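## 4.2 Recording examples: bulb and socket

This section applies to two-arm stations running Sistano recording software. Complete the arm checks in Section 4.1 before you begin.

1. Stand the socket upright on the tabletop, midway between the two arms, with the bulb fitted.
2. Move both arms to their start positions. Neither gripper may touch the bulb or the socket.
3. Enter the operator's name and select the task `bulb_remove`.
4. Press **Record** and wait for the tone before moving either arm.
5. Steady the socket with one gripper and turn the bulb with the other. Keep the movement slow and even.
6. Press **Stop** once the bulb is clear of the socket. A recording ends automatically after 60 seconds.
7. Mark the recording as *Complete* or *Failed*. Failed attempts are to be kept and must not be deleted.

> **Caution:** The socket must not be connected to the mains at any time. If a bulb breaks, stop both arms before clearing the glass.

**Note:** A full set for this task is 2,000 recordings. Operators should change the position of the socket slightly between attempts, keeping it within reach of both arms. Questions about labelling should be sent to Chelsea Birkett.

The start position, with the grippers on either side of the bulb, is as follows.

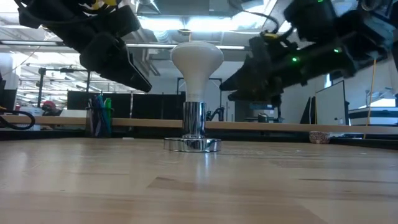
## 4.3 Checking and sending recordings

Play back the first two recordings of each set before sending the remainder to the Pledix store.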